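Speaker notes: Cups, lids and the bedroom problem
Hostham housekeeping series, session 3
Notes revised Jan 15, 2023

Opening (2 minutes, no slides)

Start with the scope. The talk covers drinking vessels that have left the kitchen: paper cups, tumblers, anything with an open mouth that ends up on a nightstand, a desk or a bed. Plates are a separate session in May. Food waste is out of scope.

Ask for a show of hands: who has a cup in the bedroom right now. Do not comment on the result. Move on.

Definitions

Three terms are used throughout, and people mix them up, so read them slowly.

Stray: any cup outside the room where it is washed or thrown away.

Cluster: two or more strays within arm's reach of each other.

Carrier: the tray, basket or cloth used to bring a cluster back in one trip.

The Naqvi checklist uses "orphan" for stray. Same thing. If anyone in the room has the older handout, tell them to cross it out and write the new word. Handout number is 3503, bottom left corner, small type.

Why the bed is the hard case

A nightstand is flat and firm. A mattress is neither. A cup stands on a bed only as long as the surface under it stays level, and the surface moves whenever somebody sits down, pulls a blanket or reaches across. Tall cups with narrow bases go first. Plush blankets make it worse: the pile gives unevenly under a small base.

Pause here. Someone usually asks about lids. Answer: a lid slows a spill and does not stop one. Most takeout lids have a drinking hole, and a cup on its side will find it. A lid also hides what is left inside, so a lidded cup should be treated as full until it has been picked up and checked.

The ground cloth

The method I recommend is to spread a cloth on the bed before anything is sorted. One layer, washable, large enough that all the cups fit with a hand's width between them. Pattern does not matter. Smoothness matters a little, as creases can tip a light cup or give a round one a place to settle.
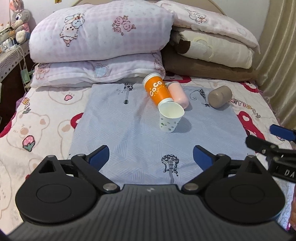 Paper cups and reusable cups are then separated. Paper goes to the trash or to whatever collection the building runs. Reusable cups go to the sink. Nesting is allowed within a type and not across types — a paper cup pushed into a plastic tumbler will stick, and pulling it out tears the rim and drips on the cloth.

Order of handling:
Standing cups first, while they are still standing.
Lidded cups next. Keep them upright once lifted.
Cups already lying down last. Whatever was going to come out of them has had its chance.

Note for speaker: the last point sounds like a joke and gets a laugh. It is meant literally. Wait, then repeat it.

Cylinders with rounded bases get a note of their own. They roll in a curve if there is any taper, and they roll straight if there is none. On a made bed the roll is toward whoever is sitting on it. Lay them across the slope of the mattress, or park them in a fold of the cloth.

Carrying

Two hands, one carrier. The Plurby tray is the one I bring to demonstrate, mainly for its raised edge. Any tray with an edge will do. I have no arrangement with them and should say so.

If no tray is available, gather the corners of the cloth only after every cup has been checked and emptied. Gathering the corners with liquid in even one cup defeats the purpose of the cloth.

Timing: the whole sequence takes nearly 10 minutes the first time, including finding a cloth. It gets shorter.

After the cups are gone

Shake the cloth over a tub or outdoors. Wash it with towels. Check the blanket underneath by hand, flat palm, moving from the pillows down. Damp patches on a printed plush blanket are easier to feel than to see, particularly where the print is busy. Blot them. Rubbing mats the pile.

Coffee and milk: cool water first. The Henetti care sheet gives a longer procedure, copies on the side table. I do not follow the second half of it for plush and can explain why if asked.

Questions to expect

Cup holders that clamp to a headboard: fine on a straight rail, poor on a padded or rounded one.

Children's rooms: same method, larger cloth.

Drinking in bed at all: outside the scope of this session.

Close

Point to the sign-up sheet for the plates session. Collect the pens. Leave the demonstration cloth on the front table for anyone who wants to feel the weight of the fabric, and pick it up before the room is locked.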